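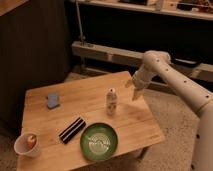
A robotic arm over a light wooden table, with a small bottle beside the gripper.

Copper questions I get a lot

I've been writing about small mining companies since September, and the same questions keep landing in my inbox. I've put my answers together on one page, last updated November 2020.

Do you own any Cudusach shares?
Yes, 2938 of them, bought in two goes. I don't own any Dutura and I'm not planning to.

What does Cudusach dig up, anyway?
Copper, plus a little silver that comes along with it. The main pit is Trurnarar. There's a second license next door, but no drilling there yet.

Why do you keep going on about grades?
Grade is how much metal is in each ton of rock – and a low one means moving a mountain of dirt for a small pile of copper. I look at it before I look at anything else.

Is the Teixeira project dead?
I don't think so! Dutura put it on hold when copper prices dropped, and the permit runs for another 22 months. They'd still need a partner with cash, and I haven't heard of one.

Will electric cars push the copper price up?
They use a lot more of it than gas cars do, so I'd guess it helps. But new mines take years to open, old ones close, and people have been calling for a shortage for as long as I've followed this stuff. I wouldn't bet the rent on it.

Can you tell me what to buy?
Sorry, no. I'm a hobby investor with a spreadsheet (1854 rows and growing – send help).

Can I get a copy of the spreadsheet?
Sure, email me and I'll send the latest one. Please don't ask me to fix your formulas.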